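I gave up on recipes that promise dinner in 24 minutes sometime last November, and I've been a much calmer cook ever since. I want to make a case for the slow, slightly boring supper, the kind where you put something in the oven and then go fold towels.

My sister thinks I'm being dramatic about this. She has an app that plans her whole week, and she likes it, and good for her! But every time I've tried one of those speedy recipes, the clock starts after somebody has already peeled the carrots, minced the garlic and washed the leeks. Have you ever washed a leek in a hurry? I have, and we ate grit.

What really bugs me is that the time on the recipe turns into a kind of grade. If it says 24 minutes and I'm still chopping when the timer goes off, I feel like I've failed at Tuesday. I'm a grown woman with a job and a mortgage and I was standing in my own kitchen feeling slow. Slow compared to who? Some person in a test kitchen with a row of little bowls all measured out ahead of time (and, I suspect, no kid asking where the glue is).

So I went back to the way my neighbor Dulce Cárdenas cooks. Dulce makes maybe 10 dinners, total. She's been making them for as long as I've lived on Staltwood Lane, and she doesn't look anything up. Chicken and rice, a pot of beans, that potato thing with the onions. She starts early, she wanders off, she comes back and pokes at it. I asked her once how long the beans take and she said, "Until they're beans." I wrote that down, which made her laugh at me.

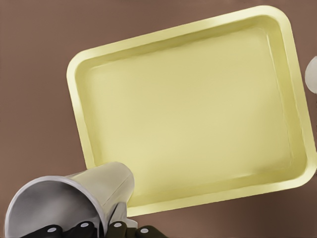

I know the argument against all this. People are busy, and not everyone is home at four to put a pot on. I'm not home at four either most days. But a slow supper doesn't need me to be there the night I eat it – Sunday's beans are Wednesday's soup, and by Thursday they're on toast with a lot of hot sauce and I'm perfectly happy. I spend less time cooking across a week than I did back when I was racing through something new every night. I don't have a chart to prove it. I just have more evenings.

And then there's the shopping! I counted up the recipes I'd saved on my phone over the years and there were 244 of them. I had cooked maybe a dozen. The rest were sitting there making me buy things. I had two jars of tamarind paste. I had a bag of some special flour that I bought for one flatbread, used a half cup of, and moved from shelf to shelf for a year and a half until I finally gave it to Dulce, who gave it to her son-in-law.

I'll admit I miss a little of the excitement. My husband misses it more than I do, I think. He was fond of the noodle phase. We worked out a deal where Saturday is for anything weird we want to try, and if it flops we eat cereal, and the rest of the week belongs to the regulars. Last Saturday was stuffed cabbage, and it took most of the afternoon, and half the rolls came undone in the pot. We ate it all anyway.

If you want to try this, I'd pick three suppers you already know how to make without looking, and just make them for a month. Let them get boring. Somewhere in the second week I started fiddling – a bit more vinegar in the beans, the onions cooked way darker than I used to dare – and the food got better than anything I had saved on my phone. I still haven't matched Dulce's potatoes. She says I keep opening the oven too much, and she's probably right.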